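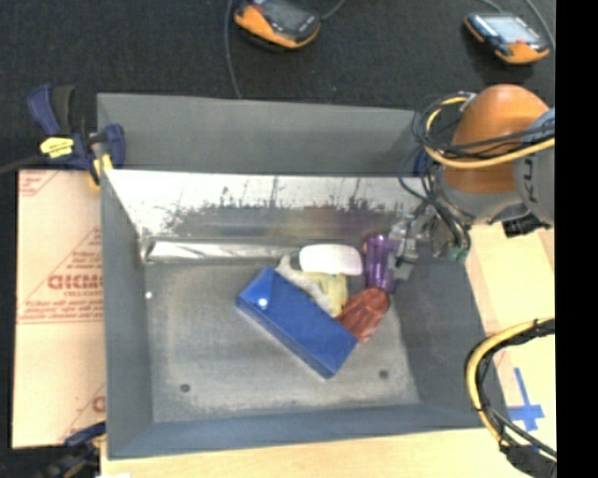

Greiftechnik / Zellen und Zubehör

Seite drucken | Per E-Mail senden

Kistenzelle Drutholm: Aufbau, Pflege und was wir davon halten

Die Zelle Drutholm ist ein Arbeitsplatz für das Greifen einzelner Teile aus einer offenen Metallwanne. Geliefert wird sie als Bausatz: Wanne, Greifer mit Adapterflansch, Leitungspaket, Zwingen. Der Arm ist nicht dabei. Der Hersteller Zenton schreibt in seinem Prospekt von einer Inbetriebnahme »in einer Kaffeepause«. Wir haben einen halben Arbeitstag gebraucht, und dabei war der Arm schon montiert und referenziert.

Wanne

Graues Metall, schräge Wände, zwei kleine runde Löcher im Boden. Die Wanne wird mit Schraubzwingen am Rand gehalten. Das sieht nach Provisorium aus, hält aber, wenn die Zwingen nachgezogen werden. Wir prüfen sie alle vier Wochen und nach jedem Zusammenstoß. Wer sie einmal falsch gesetzt hat, merkt es daran, dass der Greifer in den hinteren Ecken aufsetzt. Ein Kreuz aus blauem Klebeband auf der Platte daneben hat uns als Bezugspunkt bessere Dienste geleistet als die mitgelieferte Einmessplatte.

Mit der Zeit wird der Boden matt und scheckig, an der Rückwand bleiben blanke Stellen neben dunklen Schlieren stehen. Für die Mechanik ist das egal, für die Bildverarbeitung nicht. Glanzlichter werden gern als Teil erkannt. Der Hersteller empfiehlt dafür sein Mattierungsspray. Wir halten das für überflüssig und haben stattdessen die Beleuchtung flacher gestellt.

Greifer

Metallische Finger, eckig. Für quaderförmige Teile gut. Bei flauschigen oder stark gerippten Teilen, die dicht an einem Kasten liegen, sind wir weniger überzeugt. Die Angabe »greift alles bis zur Kante« können wir nicht bestätigen. Liegen die Teile als Haufen beieinander, braucht der mittlere oft einen zweiten Anlauf. Nach 1029 Griffen im Dauertest hatten die Fingerspitzen sichtbare Riefen, nach fast 139 Betriebsstunden haben wir das erste Paar getauscht. Der Satz Finger kommt von Prendergast und passt ohne Nacharbeit.

Leitungen

Der schwächste Punkt. Schwarze Kabel laufen als Bündel in einer Schlaufe um das orangefarbene Gehäuse des Arms, dazu kommt eine dicke gelbe Leitung. Die Schlaufe muss groß genug sein, damit sich beim Drehen der Hand nichts spannt, und klein genug, um nicht am Wannenrand zu streifen. Im Handbuch steht dazu ein einziger Satz. Unser Vorgehen: alle Achsen im Handbetrieb langsam an die Grenzen fahren, Schlaufe beobachten, dann erst die Binder festziehen.

Bediengeräte nicht auf dem Wannenrand ablegen. Ihre Kabel gehören hinter die Wanne.

Wartung

Täglich Wanne leeren und trocken auswischen. Alle vier Wochen Zwingen, Flanschschrauben und Steckverbinder prüfen, die Finger auf Riefen ansehen. Nach drei Fingerwechseln den Flansch neu einmessen. Die Software Varier erinnert angeblich selbst daran, bei uns kam die Meldung einmal zu früh und zweimal gar nicht. Wir führen eine Liste auf Papier.

Für wen?

Für Labore und kleine Linien, die ohnehin einen Arm stehen haben und selbst schrauben wollen. Wer eine fertige Zelle mit Einhausung erwartet, sollte weitersuchen – der Bausatz enthält keine. Das Mattierungsspray und die Einmessplatte lassen sich abbestellen, der Preis sinkt dann entsprechend. Lieferbar wieder ab Juni.

Seite drucken | Per E-Mail senden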